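第三章 换季收纳：衣物入柜前的准备与设置

上一章我们把柜子装好、调平了，层板也卡到位了，这一章讲怎么往里放东西。我自己第一次用 Merier 收纳柜的时候，是一股脑全塞进去的，结果到了五月翻夏装，翻出来一堆皱巴巴的布团，还有两件领口发黄。所以这一章我写得啰嗦一点，你要是赶时间，先看带“注意”的几段也行。

3.1 开始之前

你手边最好有这些：软尺一把、中性洗衣液、干净的平桌面（餐桌就很好，擦干净就行）、随柜附送的分隔片、防潮盒、标签卡。分隔片在最底下那层纸盒里，我那时候差点跟包装一起扔了，拆箱的时候留心一下。

旧款用户看过来：如果你的柜子是 Vitetti 系列，分隔片的卡槽比较窄，装的时候要斜着推进去，听到“咔”一声再松手。Foretti 系列的是直插，没有声音，插到底就好。

3.2 清洗和晾干

1. 先把要收的衣服全部翻一遍口袋。我翻出过糖纸、票根，还有一支没盖帽的圆珠笔（幸好是在洗之前！）。

2. 按颜色和材质分堆。棉T恤、棉麻衬衫可以一起洗，羊毛和真丝单独来。

3. 领口和腋下先用洗衣液点一点，揉开，放十几分钟再下水。穿过一次、看着挺干净的也要洗，汗渍放几个月才会显出来，那时候就难办了。

4. 晾到彻底干透。怎么判断呢，我的办法是摸缝线厚的地方，下摆、袖口、领子。这几处摸着还凉，就再晾半天。

注意：不要把刚从烘干机里拿出来的热衣服直接放进柜子。摊开凉透了再叠，不然柜门一关，里面会闷出潮气。

注意：这个阶段不要用柔顺剂。很多人觉得香香的收起来舒服，我以前也这么想，后来发现残留的柔顺剂会让棉布摸起来发腻，第二年还得重洗一遍。

3.3 折叠

柜子的标准层高是按“横向折法”设计的，就是先折成一个长条，再收成小块。你习惯竖着卷也可以，只是层板要往上调一格，具体看第二章。

1. 把T恤正面朝下铺在桌上，用手掌从中间往两边抹平。别用力扯领口，螺纹领一扯就松，回不去的。

2. 袖子往里折，跟衣身的边对齐。

3. 下摆往上翻，翻到离领口两指宽的地方停住。这时候捏住两头轻轻一拉，横着拉，不要提起来抖，中间的褶子自己就平了。

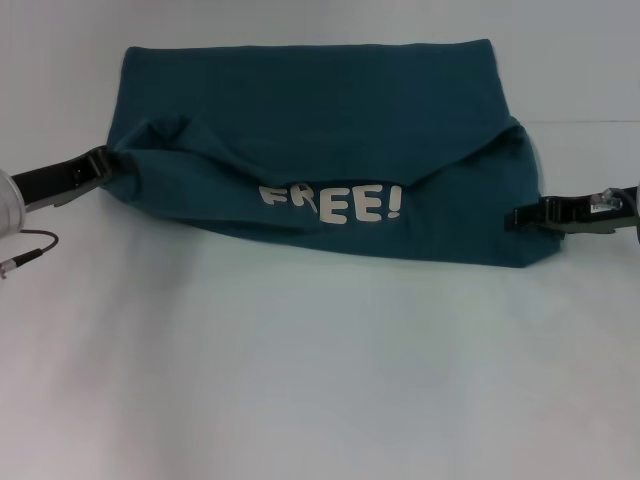 小树：我家是老房子，桌子小，这一步在床上做行吗？我试了几次，总觉得叠出来的长条一头宽一头窄，塞进分隔片里歪歪扭扭的。

床上可以做，就是床垫太软，手一压布就跟着陷下去，两边很难对齐。我的土办法是在床上垫一块硬纸板，快递箱拆开那种，比衣服宽一圈就够用。一头宽一头窄，多半是第2步袖子没对齐，回去重折那一步，后面就顺了。

4. 从两头往中间各折一次，再对折，变成一个能自己立住的小方块。立不住也别着急，厚的T恤立得稳，薄的要靠旁边的衣服撑着，放进去以后就好了。

衬衫的折法差不多，只是要先扣上第一颗、第三颗和最后一颗扣子。全扣上当然更好，我嫌麻烦，三颗够了。

毛衣不要立着放。平叠，最多叠四件，重的在下面。

3.4 分隔片和分区设置

1. 量一下叠好的衣块有多宽，两边各留一点余量，把分隔片插进对应的卡槽。

2. 从柜子左边开始放，常穿的靠外，一年穿一两回的靠里。

3. 每一格放到八成满。判断的标准很简单，能把手掌侧着伸进去再抽出来，就是合适的。

注意：单层承重以柜门内侧的铭牌为准，别凭感觉加。层板轻微下弯的时候就该减东西了，等到弯得关不上门，卡扣多半已经变形。

关于颜色，有人喜欢从浅排到深，好看是好看，可我试过之后又改回来了。我现在按场合放，在家穿的一格，上班穿的一格，运动的一格，早上闭着眼睛也能摸对。你家里几口人共用一个柜子的话，还是先按人分，再按场合分，不然洗完衣服谁都不愿意往回放。

深色的新衣服头几次容易掉色，别紧贴着白衣服，中间隔一张薄棉纸。报纸不行，油墨会蹭上去！

3.5 防潮盒

1. 撕开防潮盒外层的塑封，里面那层白色透气膜千万别撕。

2. 每层放一个，放在靠后的角落，透气膜朝上。

3. 梅雨季每两周看一次，盒里的水到了刻度线就换。

注意：防潮盒里的液体不要碰到衣服和金属件。万一洒了，马上用清水擦两遍，再用干布擦干。衣服沾到了就单独冲洗，别跟别的混在一起。

樟脑类的防虫片可以和防潮盒同时用，用纸包好，挂在杆子上，不要直接压在衣服上面。家里有小孩或者猫狗的，挂高一点，柜门随手关好。

3.6 标签卡

标签卡我建议用铅笔写，换季的时候擦掉重写，一张能用好几年。写什么呢？我写的是“夏 短袖 在家”这种，越短越好。写得太细，比如把每件都列上去，过一个月就对不上了。

卡片从层板前沿的透明槽右侧推入。推不动的话看看是不是拿反了，有圆角的那边先进。

3.7 常见问题

柜门关上后自己弹开：先看有没有衣角夹在门缝里，十次有九次是这个。没有的话，回到第二章重新调一次铰链。

打开有味道：新柜子头一个月有点板材味，开着门通风就行。用久了才有的味道，一般是哪件衣服没干透，把那一层全拿出来摸一遍，找到了重新洗晾。

衣服取出来有折痕：挂在浴室里，洗个热水澡的工夫就松得差不多了。赶时间就用熨斗，中温，反面熨。

分隔片断了：单片可以补购，编号印在短边上，下单时报编号，别报颜色，同一个颜色有两种尺寸。装新片之前把断在槽里的碎片用镊子夹干净，不然新的插不到底。

下一章讲挂衣杆和裤架的安装，会用到附件袋里的六角扳手，先别收起来。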